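How to Pour from an Insulated Bottle into a Small Cup

Posted 02/09/2018 in Kitchen Basics

An insulated bottle is easy to drink from and awkward to pour from. The body is wide, the neck is narrow, and the steel rim has threads on the outside that catch the liquid and send it down the side. This page covers pouring from that kind of bottle into a light plastic cup. The same steps work for water, cold tea, juice or milk.

What you need

An insulated bottle with a screw cap. I have used a 16 oz Staden since 2010, and a newer Skorport, and the two behave the same way. Anything with a threaded metal neck will do.

A plastic cup or tumbler that is wider at the rim than at the base.

A flat table. If the table is pale, spills of water are hard to see, so run your hand over it when you finish.

A folded dish towel.

Before you pour

Check how much is in the bottle. A 16 oz bottle filled to the shoulder is heavy for one hand, and it will gush at first. If you are pouring for a child, start with the bottle half full.

Take the cap off completely and put it somewhere clean, with the inside facing up. Some caps have a rubber ring that comes loose. Look for it before you go on, because it can end up in the cup.

Wipe the threads with the towel. Dried milk or tea on the threads will turn a clean pour into a drip.

Set the cup down in the open, a few inches from anything else. Keep it well back from the edge of the table.
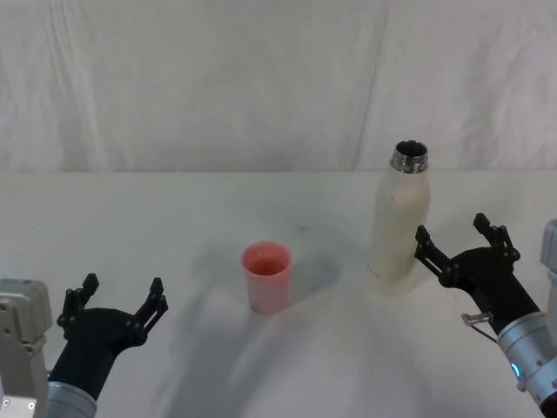 Leave enough space between the bottle and the cup that you can pick the bottle up without your knuckles touching the rim. A light cup tips over with very little force, and it is worst when the cup has nothing in it.

Pouring

Step 1. Grip the bottle around the middle of the body. Holding it by the neck gives you poor control, and holding it by the base makes the top swing. If the finish is slick, wrap the towel around it.

Step 2. Lift the bottle and bring the mouth over toward the cup before you tilt. Many spills come from tilting on the way.

Step 3. Tilt slowly until the liquid reaches the rim, then go a little further in one steady motion. A timid pour clings to the steel and runs back along the threads. Keep the mouth close to the cup – an inch or so above the rim is enough – but do not rest the metal on the plastic.

Step 4. As the bottle empties, keep raising the base. When it is almost level the last of the liquid will start to move, and for the final ounce the neck has to point down.

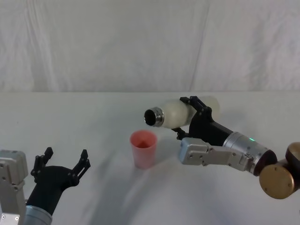 Step 5. Stop with room to spare at the top of the cup. In a small tumbler I stop at 4 oz. Turn the bottle upright with a slight twist of the wrist so that the last drop stays on the rim, then touch the rim to the towel.

If it glugs

Glugging means air is going in at the same place the liquid is coming out. Tilt less and let air pass above the stream. The Katsaros bottles have a narrower neck and need a slower pour than most.

Cleaning up

Rinse the bottle, scrub the threads with an old toothbrush and leave it to dry with the cap off. Scuffs on a matte finish usually stay, but smudges come off with warm water and dish soap. Do not use a scouring pad on the painted part.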